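Karko Robotics Club: Call for Student Participants, Simulated Arm Project
Posted 23 Mar 2020
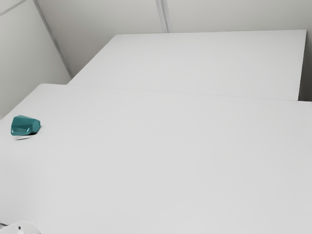 The Karko club is looking for students to join the Potard project, our entry in the Cimley student competition. All of the work is done in simulation, so you can take part from home. You will need a computer that can run the simulator and an internet connection for team calls.

The task is to get a simulated arm to find an object on a tabletop, pick it up and move it to a second table. We start with one object and plain surfaces. Later rounds add more objects and change the lighting.

We have 4 open places:
Motion planning (2)
Object detection (1)
Scene building and testing (1)

You should be able to write short programs in Python. Experience with robots is not required. For the scene building place, some practice with 3D modeling is useful — low-poly shapes are fine, and most of our objects are simple ones.

Expect two team calls a week plus three hours or so of work on your own. The project runs through the end of May. Code is kept in a shared repository called Sang, and every member reviews other people's changes as well as writing their own.

There is no fee and no pay. Students who need a letter for course credit can ask for one when they apply.

To apply, send a short note with your year of study, the place you want and a link to any code you have written. Class assignments are fine. Mail can be left at the club office, Room 1733, but email is faster — use the contact form on the club page.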